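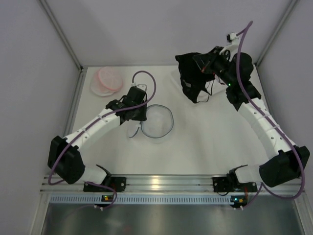 Skellolik round glass dish and black cloth set: six months on the bench

I bought this set in March, mostly for the dish. My old one was a plastic thing that had gone so cloudy I could barely tell a seed from a scratch, and I'd been promising myself proper glass ever since. I sort native seed in the evenings (wattles, paper daisies, the odd fiddly eucalypt) and I soak and check small batches before they go into trays, so a dish gets picked up and put down more than anything else I own, the kettle included.

The set was $43 from Virness, plus postage. You get a clear round glass dish with low sides, a clear lid that sits loosely over it, and a piece of black cloth. I've seen people in the reviews calling the cloth a freebie, but it's half the reason I'd buy this again, so more on that in a minute.

The dish first. It's lovely and clear! I work on a white benchtop, and with dark seed you can just pop the dish straight down and see every single one. The base is properly flat too. My old dish rocked if you so much as breathed near it, and this one stays where it's put, even when I'm chasing a seed around the rim with tweezers. The sides are high enough to hold a soak without slopping and low enough that I'm not bending my wrist at a silly angle to get in there.

Cleaning is easy. Hot water, a drop of detergent, rinse, done. It has been through the dishwasher a fair few times on the top rack and come out fine, although we've got hard water here and it does leave spots, so I wipe it with vinegar when it starts to look sad.

The lid is my main grumble. It's smooth all over with nothing to grip, and with damp fingers it's a slippery little devil. I've dropped it once already (onto the lawn, luckily). Rattana Sriwong from our seed group stuck a blob of clear silicone in the middle of hers as a handle and I've since copied her, and it's miles better. For the money I reckon Skellolik could mould a knob on there.

Now the cloth. Pale seed on a white bench is hopeless, you're squinting at beige on white and your eyes give up before the packet does. Fold the black cloth flat, put the dish on top, and everything jumps out at you. I went through 497 paper daisy seeds that way in one sitting, which I only know because I was filling a swap order and had to count them, and I didn't get the headache I usually get.

It isn't perfect. It creases if you look at it sideways, and it picks up every bit of fluff in the house. The edges aren't hemmed on mine either, so after the first wash I had threads coming off one side, and a loose thread in a soak is a nuisance to fish out. I trimmed them back and ran a line of zigzag around it on the machine. Ten minutes' work, but I'd have paid a couple of dollars more to have it done for me.

I also tried the cheaper Skellau dish, which is $31 with no lid and no cloth. The glass has a faint green tinge and the bottom bows up a little in the middle, so water and seed both wander out to the edges. If you only want something to hold paperclips it'd be fine. For anything where you need to see what you're doing, spend the extra.

Postage took nine days and it came well padded, no chips. I did have to email them when the first parcel went missing, and a bloke called Ebuka Okeke sorted a replacement that same afternoon without making me fill in a form, so full marks there.

Dish: five stars. Cloth: four, and hem it before you use it. Lid: two and a half, or four with a blob of silicone on it.

I've ordered a second set for the potting shed, and I'll add a note here if the edges are any better this time.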